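Callasby Court Residents' Association
Minutes of the February general meeting
Held in the ground floor function room, 7:00 p.m.

Present: eleven households, including both halves of the duplex, who asked to be counted separately and were not. Apologies were received from Units 4 and 19. Unit 22 sent no apologies and was seen through the window walking past.

1. Minutes of the previous meeting

Approved with one correction. Where the minutes said the parking discussion was "lively," Unit 7 asked for "lengthy." The secretary offered "lively and lengthy." Unit 7 said it had not been lively. The word "lively" was struck.

2. Matters arising

The side gate still does not latch. Mathebula Locksmiths came in the morning, looked at it, agreed that it does not latch, and sent a bill for the visit. The chair has written back asking whether the opinion came with any repair.

The lost umbrella has been claimed by two people. It stays in the office until one of them can describe the handle.

The notice asking people to break down boxes before putting them in the recycling has been taken down again. A new one will go up higher.

3. Money

The association has $399 in the everyday account. The secretary read this out twice at the request of those at the back. Spending since the last meeting came to $123, made up of light bulbs, a plunger, printing, and the locksmith's opinion.

Unit 12 asked why printing costs so much when all notices are one page. The answer was that there have been a great many notices, most of them about the gate. Unit 12 suggested email. Unit 3 does not have email. Unit 12 suggested one printed copy for Unit 3. Unit 3 said that she would feel singled out. Printing continues.

4. Function room

The chair reported that bookings are up and so are complaints. The rules were last revised before the present floor. Points raised:

Tablecloths. These belong to the association and should be back on the tables at the end of a booking, right side up. Several residents did not know there was a right side. The secretary will put a note in the cupboard.

Wastebaskets. Whoever books the room empties them. There was some debate over what counts as needing to be emptied. Unit 9 held that a basket with room in it is a basket still in service. Unit 14 said that this was how we got ants.

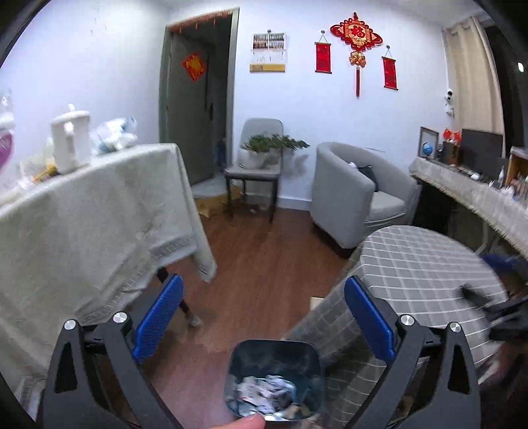
Chairs. To be stacked no more than six high. The meeting noted that the chairs were stacked eight high behind the speaker while this was being agreed, and two households got up to deal with it.

Piano. Still not ours. The Grudier Singing Circle left it here on what was described as a short-term basis and has since stopped returning calls. Unit 5 plays it and is against any further calls being made. Unit 6, whose wall it stands against, would like the calls made daily. The chair will write one letter.

Deposit. A motion to bring in a $20 deposit for bookings passed, seven to four. The four asked that their reasons be recorded. Their reasons were that they did not want to pay it.

5. Heating

The boiler was serviced and found to be "fine for its age," a phrase the engineer declined to put in writing. The upper floors remain too hot and the lower floors too cold. Unit 2 attended in a coat to make the point. Unit 31 attended in a short-sleeved shirt to make the other one.

A quote for balancing the radiators came in at $273 for the north side alone. The meeting asked what the south side would cost. The firm has not quoted for the south side because the south side was not home. The secretary will try to arrange a time when the south side is home.

It was agreed not to spend anything until both figures are in hand. Unit 2 asked that it be noted that she is cold now. It is noted.

6. Parking

Held over, by a show of hands that went up before the chair had finished reading the heading.

7. Summer cookout

Unit 16 has agreed to run it again, on condition that no one brings a second potato salad. Last year there were five. A sign-up sheet will go by the mailboxes and dishes will be first come, first served. The chair asked people to write down an actual dish, as "something nice" was entered nine times last year and produced most of the potato salad.

The Orkeo Street block has asked whether they can come. Feeling was mixed. They were good company two years ago but they did take the folding table. It was agreed to invite them and to mention the table in the invitation, in a friendly way, near the top.

8. Recycling and trash

The longest item of the evening, and the reason the coffee ran out.

The hauler has left the recycling cart behind three times this winter with a tag on it. The tags say "contaminated." Unit 9 took this personally. The chair passed round the hauler's leaflet, which is short and quite clear, and which every household has had since the fall.

For the record, the position is as follows. Cardboard goes in the cart flat. Foam does not go in the cart at all, whatever is printed on the box it came in. Plastic bags do not go in the cart, even as a bag for the other things in the cart. Pizza boxes were discussed for twelve minutes. The leaflet says the clean half may go in and the greasy half may not. Unit 14 tears his down the middle and recommended it. Unit 27 said she had better things to do. Unit 14 asked what they were. The chair moved on.

Packaging from anything unpacked in the function room should go home with whoever brought it, or be sorted properly before it goes out.

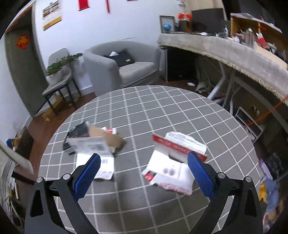
Item 8: torn packaging on the round table, cardboard and foam together.

Unit 18 asked whether the association could have a second cart. The hauler charges extra for one, and the enclosure will not hold it unless the bicycle with no front wheel is removed. The bicycle has been in the enclosure longer than most of those present have been in the building. A tag will be tied to it giving the owner until the next meeting. Unit 30 said that the same tag was tied to it when he moved in. It was found that he was right. A bigger tag will be used.

It was further agreed that households will take turns putting the carts out, going by unit number. Unit 1 asked why it always starts with Unit 1. A motion to begin at the top and work down was carried, with Units 1 through 8 in favor and everyone else looking at the leaflet.

9. Front flower bed

Unit 10 has offered to plant it again and asks only for a little mulch and that people stop cutting across it on the way to the bus. The meeting thanked her. Two of those who thanked her were asked by Unit 10 to look at their shoes.

A proposal for a small fence was put forward, costed on the back of the agenda, and withdrawn when the proposer reached the total.

10. Any other business

Unit 21 asked who has been leaving zucchini outside people's doors. No one admitted to it. Unit 21 said that she was not complaining, she would just like to know, and also that it should stop.

Unit 3 asked for the notices to be in larger type. Agreed. Unit 12 asked what that would do to the printing bill. The chair said that it would go up.

Unit 7 asked if parking could be brought back, as there was still time. The chair looked at the clock and said that there was not.

The meeting closed at 9:10 p.m. The next meeting will be in April, same room, same time. Parking will be the first item. Please bring your own mug.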